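Bon, j'ai passé l'après-midi sur une esplanade à regarder « enseigner » une tâche à un robot à roulettes. Je vous raconte, avec ma mauvaise foi habituelle. Fil 🧵

Le principe vendu par Estero : pas de programmation. Un opérateur conduit la machine à la manette, elle enregistre ce qu'elle voit et les commandes qu'il envoie, et ensuite elle refait le trajet « comme lui ». La tâche du jour : aller tout droit. J'insiste, tout droit.

Celle qui tient la manette s'appelle Kirsten Kjærgaard. Très bonne pilote, très patiente avec mes questions. Je précise tout de suite que mes réserves ne la visent pas. 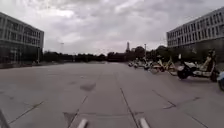

Mon premier problème, c'est le mot « démonstration ». On démontre quoi, au juste ? Que Kirsten sait conduire, et j'en étais déjà convaincu. Devant les deux embouts clairs du robot, il y a un boulevard de dalles grises, et les deux-roues, scooter blanc et crème, vélos jaunes, sont garés bien sagement sur la droite. Apprendre à ne rien percuter là où il n'y a rien à percuter, moi aussi je sais faire.

On me répond que c'est voulu, qu'on commence par le facile. D'accord. Sauf que la plaquette parle déjà de livraison en centre-ville. Entre les deux il manque un petit chapitre.

Objectif annoncé : 100 parcours enregistrés avant de lancer l'apprentissage. J'ai demandé pourquoi 100. Réponse : « c'est un bon chiffre ». Voilà pour la méthode scientifique.

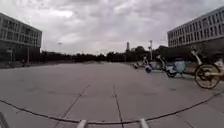
Deuxième problème, ce que la machine retient vraiment. Gangadharan Nambiar (côté données, le seul à m'avoir répondu sans jargon) reconnaît que personne dans l'équipe ne peut me dire sur quoi elle va s'appuyer pour garder son cap. Les bâtiments ? Les arbres du fond ? Moi j'ai mon idée : avec deux joints sombres qui filent vers l'horizon et se rapprochent au loin, on lui a quasiment dessiné une voie. Mettez-la sur du gravier et on en reparle.

Il ne m'a pas contredit, d'ailleurs. Il a dit « c'est une hypothèse qu'il faudra tester ». Traduction : ce n'est pas prévu au planning.

Je lui ai aussi demandé combien de parcours étaient jetés. Ceux où l'opérateur hésite, corrige, s'arrête pour rien. Jusqu'à 40 % selon lui, les mauvais jours. Donc on garde les moments où tout va bien. Et on s'étonnera ensuite que le robot ne sache pas se rattraper quand il dévie ! Un humain qui corrige une erreur, c'est pourtant la partie intéressante.

Au passage, quelqu'un va me citer Darkthorpe et leur essai « 90 % de réussite ». Je l'ai lu. La réussite y est jugée par l'opérateur lui-même, arrêt d'urgence en main. Je veux bien noter mes propres copies aussi.
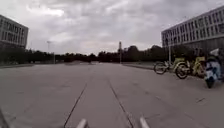 Troisième problème : la variété. Six passages à la suite dans le même décor, c'est six fois presque la même leçon. J'aurais voulu voir un départ de travers, une roue dans un joint, une trajectoire qui frôle la bordure. Il y en a une à droite, justement, légèrement surélevée, avec les deux-roues rangés derrière. C'est là que j'emmènerais la machine si je voulais lui apprendre quelque chose. Kirsten est d'accord, mais le protocole dit « au centre ».

Et la lumière, parlons-en. Ciel bouché, aucune ombre franche au sol, le rêve. J'ai demandé s'ils avaient des sessions en plein soleil. « En octobre, on prend ce qu'on a. » Réponse honnête, je la note à leur crédit.

Ce que je trouve plutôt bien, parce qu'il y en a : la prise en main est rapide. On m'a prêté la manette. J'ai roulé droit, à peu près. Mon parcours ne sera pas conservé, m'a-t-on dit avec tact.
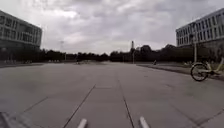 L'esplanade vue du robot, un vélo jaune crème style location en bord de piste à droite.

Pour ceux qui demandent : non, je ne dis pas que l'apprentissage par imitation ne marche pas. Stougaard a montré des choses correctes en entrepôt, avec des erreurs provoquées exprès et corrigées à la main. C'est lent et cher à collecter, et ça ne fait pas de jolies vidéos.

Je dis que ce que j'ai vu aujourd'hui ne permet de rien conclure. J'ai demandé à revenir le jour où le robot roulera seul, avec un piéton qui traverse et personne à la manette. On doit me rappeler.

Edit : on me demande si c'est le même matériel que chez Plemstead. Aucune idée, je n'ai pas posé la question. Je la poserai s'ils me rappellent.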